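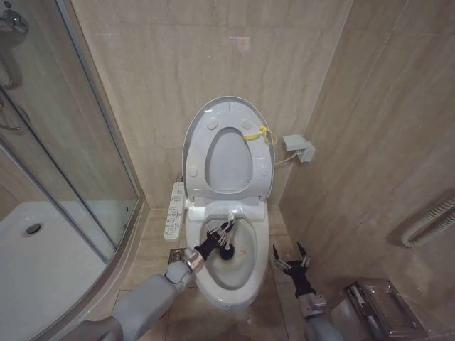 An electronic bidet seat changes how a toilet is cleaned. There is a heater in it, a pump, a control strip and a power cord, and none of them takes well to a bucket of water. Maurya, the 83-room hotel where I spent part of January looking at bathroom upkeep, replaced its plain seats with powered ones and had to rewrite its cleaning sheet.

The old sheet had 16 steps. The new one starts with the lid and the seat ring, both raised fully to the wall. The bowl is done next, under the rim first, then down to the waterline. The brush stays low on the way out so that drips fall back into the bowl.

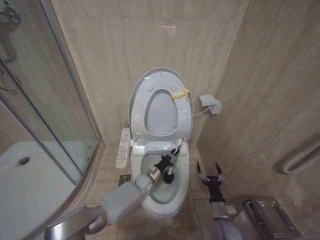

Cleaner is the second change. Maurya used an acid gel from Timidach, which removes scale quickly but dulls the plastic of a seat if it splashes. The hotel now buys Verkodik, a milder citric product, and leaves it on the bowl for 294 seconds before brushing. The control panel gets a damp cloth only, wrung out hard, with the seat switched off.

Walls are simpler. Polished surfaces shed most dirt, but hard water leaves a film that shows as soon as the lights are on. 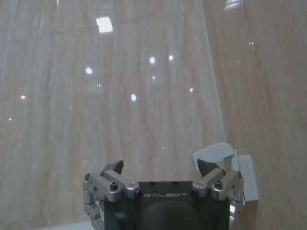 Photo: Lotix

A dry microfiber pass, top to bottom, removes the film. Abrasive pads are banned, and so is vinegar — the walls in the older rooms are limestone, and acid etches it. 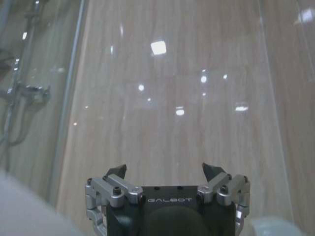
Floors come last, worked from the far corner to the door. Maurya allows one flat mop head per bathroom, and its laundry washed 3612 of them last year. On a floor this glossy, with pale streaky grain and the ceiling lights showing in it as bright white spots, the reflections are a useful check: crouch, look across toward the light, and any detergent residue reads as a gray smear. A second pass with plain water takes it off.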